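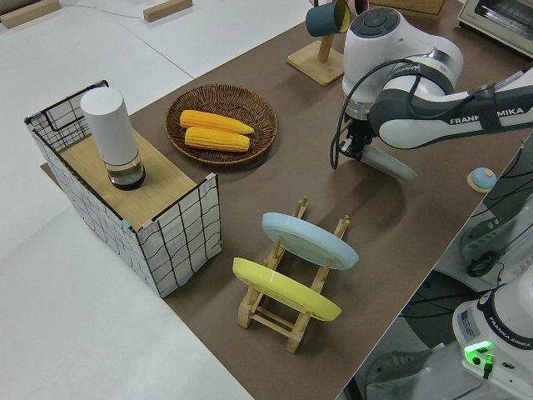

Projects > Kitchen Manipulation > Progress reports

Stillon tabletop kit: progress report for the April review

Last updated: April, 4:30 pm

We are at the halfway point of the evaluation you funded, and I am happy to say it has been a very good stretch of work. You asked us to find out whether the Stillon kit is worth buying for the other two sites, Prevwood and Hafstein, and I think we can give most of an answer already.

As a reminder, Stillon is sold by Gellberg as a package: the recording software, a training pipeline, a task library and a year of support. The arms are not part of it. We run it on our pair of Franka Emika arms, and the kitchen objects are our own too, bought from ordinary shops. I wanted things a person would really have at home, and I'm glad we held out for that, even if it meant a slower first month.

What we have done

Setup took 2 working days from opening the license to the first recorded motion. I had set aside a week! The calibration routine is the best I have used. It walks you through each arm in turn, then both together, and when our first attempt was off it told us which joint reading it didn't trust.

We have now recorded 400 demonstrations across 28 tasks. The plan called for 39 tasks by the end of the funding period, so there are 11 left, and most of those are short ones. The dish rack tasks came first: placing a plate in a slot, taking it out again, moving it from the rear slots to the front. After that we did the mug stand, then moving the toy-sized and food-shaped items in and out of the wicker tray. Corn cobs are a great test object, by the way. They roll, they taper, and a grasp that works at one end is often poor at the other.

What is working well

Plates are the big success. A plate standing on edge gives the gripper a thin rim to find, and we expected that to be the hard part of the whole project. The trained policy handles it calmly and will back off and try again if the first approach is bad. We changed the plate color between sessions (we use a pale blue one and a yellow one) and saw no drop that worried us.

The recording software deserves praise too. You can trim a bad ending off a demonstration without throwing the whole thing away, and you can add a note while the arm is still moving. It sounds small, but it has saved us hours of redoing work. New people in the lab were recording usable data on their first afternoon.

Support from Gellberg has been quick and friendly. We sent in a bug with the gripper force display and had a fix before lunch the next day.

What is not there yet

The mug stand is still a struggle. Taking a mug off is fine - hanging one up is another story. The handle has to go over the peg at the right angle, and the policy tends to let go a little early. We are recording more slow demonstrations of the last few inches of the motion and I expect that to help.

Two-arm tasks are behind schedule. The kit supports them, but the documentation is thin and the examples all assume a wider spacing between the bases than ours. I have asked for better guidance and have been told it's in the next release. Until then we are working it out ourselves, and to be fair we are learning a lot that way.

Cables are a nuisance as well. The manual says almost nothing on routing them, and Hafstein has less room than we do, so whoever sets up there should plan for this before the arms are bolted down.

Spending

We are within budget. The extra storage drives came out of the equipment line, as agreed in the last call. We have not touched the repair money.

Next steps

- Finish the remaining 11 tasks, single-arm ones first
- Retrain the mug stand policy with the new demonstrations
- Test the next Stillon release on two-arm tasks
- Write a short setup guide for Prevwood and Hafstein, with a page on cables

My view today is that Prevwood should go ahead with a license. Their work is nearly all single-arm, and the kit is ready for that. For Hafstein I would wait for the two-arm release and let us try it here first.

2 comments | 0 shares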